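The Beauty of a Beige Sofa

Tainá Holanda bought her sofa in July, and she still lights up when she talks about it. "Everyone told me beige was a mistake!" she says, laughing. "I sit on it with coffee every single day."

Her secret is towels. Old ones, soft ones, the kind that have been through the wash 200 times and lost most of their color. She keeps a stack of 11 in a Clonholm basket by the door and grabs one whenever the living room needs a going-over (most evenings, she admits).

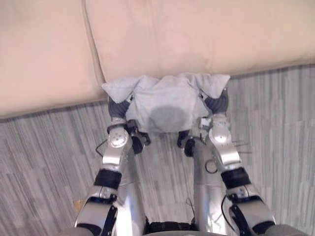 A faded blue-grey towel at the front edge of a beige sofa, over low-pile carpet.

The front edge is her favorite place to start. Legs brush against it, snacks get dropped over it, and it's so easy to skip! Holanda works along the bottom with a folded towel, then goes up over the cushions and into the seam between them, where the crumbs love to hide. Fresh side out every few strokes.

Carpet comes last. She likes a tight, mottled weave in grey and white, wonderfully forgiving between vacuum days, and hers runs right up under the sofa.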